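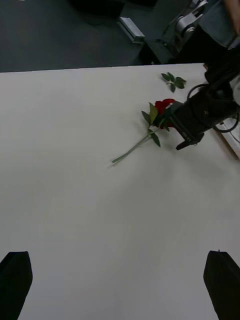
Tamara Iordache once told us that most robot safety rules are written for the day of the audit and forgotten by the next morning. We put her remark on page one of our handbook, and she still checks whether we live up to it.

Sonance tests two-arm robots on small, delicate items: cut flowers, leaves, thin packaging. Our lab is in Ernow. We write handling rules for growers and packers, and we work under the same rules ourselves.

How we work

Any task with two arms over one table starts at slow speed. The arms get a shared stop button, and pressing it stops both. We do not allow a separate stop for each arm.

People stay out of reach of a moving arm. If something has to be fixed close to the table, the operator calls a hold and waits for the answer before anyone steps in.

Cables are checked at the wrist before each session. A loop that can catch on a finger or on the other arm is tied back and checked again.

Grip force is set on the stem first. A new setting is run 80 times before we try it on a bloom, and 500 times before it goes to a customer. Damaged stems are logged with the setting that was used - we keep the bad runs too.

Where the rules come from

Obadia Lyimo wrote the first version for the Sadeghi project. It had 63 rules and took up 2 binders. The current one is shorter and is reviewed every November. Gurner, our partner for packing trials, uses the same text with its own speed limits.

Visitors may ask for a copy at the front desk.

Page last updated 2021-02-13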